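Folding demos by hand -- policy grabs the wrong layer

Posted by Ieuan Pumphrey, July 17, 2026

I'm collecting demonstrations for folding trousers with a hand-held gripper. So far I have 693 recordings, all mine. The trained policy reaches for the waistband well enough but then closes on both layers, or on the bed sheet. Replaying my own recordings, I can't see what I do differently. Should I just record more, or change how I show it?
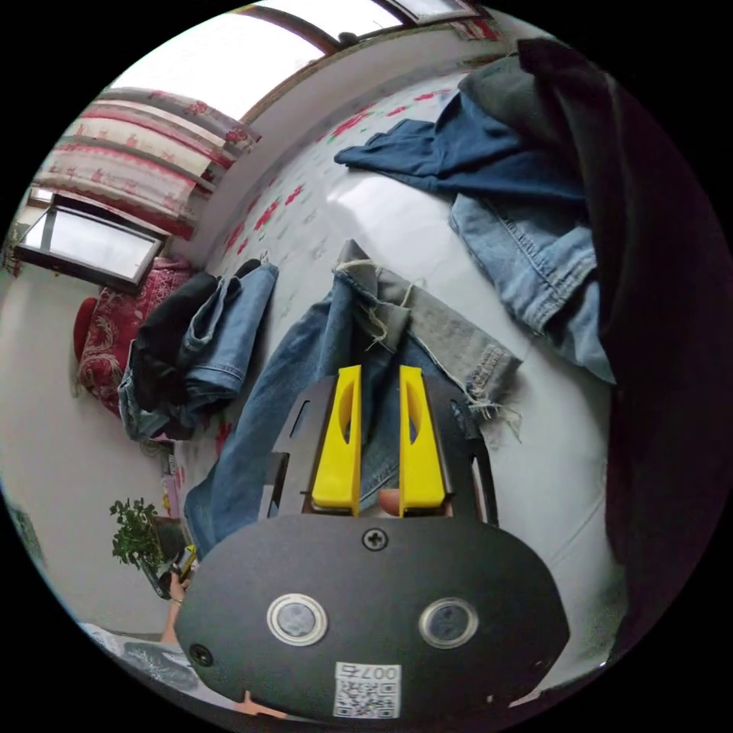 Merike Urbonaitė

Change how you show it before you record more. Most people approach cloth too fast and then correct in the last centimetre, and the policy learns the average of all those corrections. Come in slowly, stop, close, wait a moment, then lift. Do it the same way every time for the first batch. Choose the garments with care too. A pair of blue jeans with a faded, frayed piece folded over the top is a hard thing to start on, as loose threads and ragged hems give the fingers several edges to choose from. I would begin with one plain pair on its own and bring the frayed denim in later. Keep the flowered sheet if you like, but swap it for others now and then or the policy may come to depend on it.

Kaja Žukauskas

more data. we had 2,029 before ours was any good

Siiri Venckus

I agree with Merike on the pause. Two more things. Check how far apart the fingers are when you start each grasp -- if it varies, fix it. And throw out recordings where you caught both layers and carried on anyway. I dropped roughly 631 of mine on the Osel project and the results got better with the smaller set. It took an afternoon in May to go through them.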